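Shared Office Clean-Up Mornings: Your Questions Answered

Hello, and thank you for reading this before you write in (although you are very welcome to write in as well — Roxana answers everything herself, usually before nine in the morning). These are the things people ask most about the clean-up mornings at Brerville, where we rent out desks and meeting tables on the upper floor.
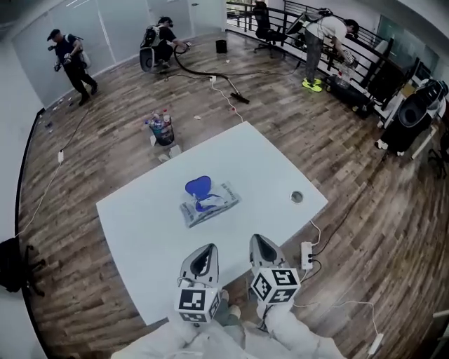 We started the mornings when we moved into the Rivadeneyra building and found that the evening cleaners were lovely people but had only been booked for the kitchen and the stairs. The floors and the tables were left to the rest of us, and after a few weeks it showed. So now we do them together, once a month, with the radio on.

How long does it take?
Usually until the coffee is ready, and then a bit longer after the coffee. If you can only stay for 30 minutes, please do come for those 30 minutes. Gilberto Ayala came for a quick wipe of his own table in July and ended up doing the whole window side, but that is very much up to you.

Do I need to bring anything?
Just clothes you don't mind kneeling in. We have cloths, buckets, bin bags and a vacuum cleaner with a good long hose. If you have a favourite sponge at home, bring it along, and please take it home again afterwards, as we have a drawer full of other people's favourites.

What do I use on the white tables?
Warm water with a small drop of washing-up liquid, a soft cloth, and then a dry cloth straight after. That gets rid of nearly everything, including tea rings. For pen marks, a slightly damp melamine sponge will do it, but go gently and try a corner first. Please don't use the green scouring pads. They leave a dull patch that catches the light every afternoon, and the person at that desk has to look at it for as long as they work here (I speak from experience).

And the round cable hole in the tabletop?
Wipe round it with a cloth you have wrung out really well, and never pour or spray anything near it. Crumbs gather along the rim, and a dry toothbrush is the best thing for them. There is one in the cleaning cupboard with a bit of red tape on the handle. It is not for teeth.

What about the power strips on the floor?
We do get asked this a lot, and quite right too. Leave wet cloths and mops well away from them. If you are cleaning close by, switch the strip off at the wall, having first asked whoever is plugged in, then pull out the plugs, lift the whole thing up and clean underneath. Dust on the strip itself comes off with a dry cloth. Put it back near the table leg and try not to leave the cable in a big loop where a foot could find it.

Can I vacuum the wooden floor, or should I sweep?
Vacuum, please, with the brush side down. Go along the planks, as the dirt likes to sit in the lines between them. Pick up the bigger bits of litter by hand first. Hernán Taipe once spent most of a morning fishing a folded sweet wrapper out of the hose with a coat hanger, and he would be glad not to do it again. The edge by the glass wall always wants a second go.

How do you clean the frosted glass?
With a dry microfibre cloth for the dust, then a barely damp one. Finger marks show up more on the smooth side. We had a spray from Jikden for a while, but plain water did just as well and didn't make Consuelo Flores sneeze.

I found a sponge or something still in its packet on a table. Is it free to use?
Please ask first! People often put their own things down and mean to come back for them. Anything that belongs to all of us lives in the cupboard. Packets that have been emptied go in the recycling if the label says so.

Is there a charge?
No, it's part of your desk fee, and so is the coffee.

Can I suggest something for next time?
Yes please. Eliécer Carhuamaca keeps the list on the cupboard door, with a pencil on a string. The chair wheels are already on there, twice.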